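The Wiltum Songbook

The Wiltum Songbook is a handwritten collection of 279 love poems in English, put together in the small market town of Wiltum by somebody who never signed it. I've been reading it on and off since I was a student, so forgive me if this entry wanders a bit further than an entry should.

Name and contents

The title is a late one. On the first leaf there is only the word "Songs", in the same brown ink as the rest, and it was the Rizzi press that called it the Wiltum Songbook when they printed it. Most of the poems are sonnets. Mixed in with them are eight longer pieces, which the compiler calls "complaints", and a handful of scraps that stop after a line or two (one of them is just "O that the rain", which I'm very fond of). The longest complaint runs to exactly 100 lines and is the hardest going. I'd save it for last.

The poems are addressed to a lady who lives across a river and seems not to think much of the poet. She is never named. She walks to church, she laughs at the wrong moments, she has a cold in one poem and a new pair of gloves in another. It is all very much in the Italian fashion, with ice that burns and ships lost in storms, but then you get a line about the price of eels and you are back in Wiltum again.

The poet

What we know of the poet's life comes almost entirely from the poems, and I'd treat all of it with care. He (most readers have said he, though the poems never quite settle it) tells us he was born at Pultby, further down the valley, and was carried to Wiltum as a small child after his father fell out with a landlord. There was a brother who went to sea. He learned Latin badly, from a clergyman who threw things. Later on he kept accounts for a wool merchant, and the backs of several leaves do have sums on them in the same hand, so I'm happy to believe that part.

The older view was that he died young, chiefly on the strength of the last sonnet, where he says his candle is down to the tin. I've never been convinced! He says the same thing in the second sonnet. The handwriting also changes a good deal as the book goes on, getting larger and shakier, and to me that looks like a man who kept at it for up to thirty years.

The manuscript

The book is small enough for a coat pocket and is bound in limp calf, much rubbed. It was found at Pultby in a chest of parish papers, between two volumes of sermons, and spent a long while being taken for a hymnal. Its shelfmark is 2101, left over from the parish numbering – there were never anything like that many books in the chest. Two leaves are missing after the fortieth sonnet. An early reader wrote "a pity" in the margin there, and whether this refers to the missing leaves or to the fortieth sonnet is a matter of taste.

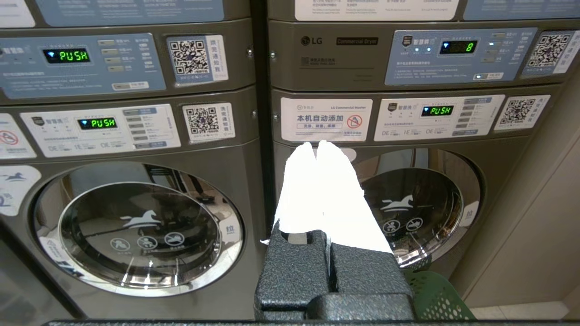

Maureen Oddie

Editions

The Rizzi edition is the one most people meet first, usually second-hand and usually with a cracked spine. It tidies the spelling and moves all eight complaints to the back, so you lose the way they break in on the sonnets. It also prints the poem about the eels as a footnote, and I have held that against it for years. The notes are good, though, especially on local words.

Skumix, the online text archive, has a plain transcription that keeps the original order and the old spellings. Line numbers are given throughout and the crossings-out are shown, which makes it the better one for anybody wanting to watch the poet change his mind. In the ninth sonnet he tries four different words for the colour of the river before going back to "brown".

Reputation

Early readers compared the Songbook with Petrarch and found it wanting, and fair enough. Later ones have liked it for the things that aren't Petrarch – the weather, the gossip, the bad knee. Wiltum holds a reading every April in the corn hall, where the complaints are shared out among the audience and read a verse at a time. Pultby has a bench.

See also: Complaint (verse form); Sonnet sequence; Pultby parish chest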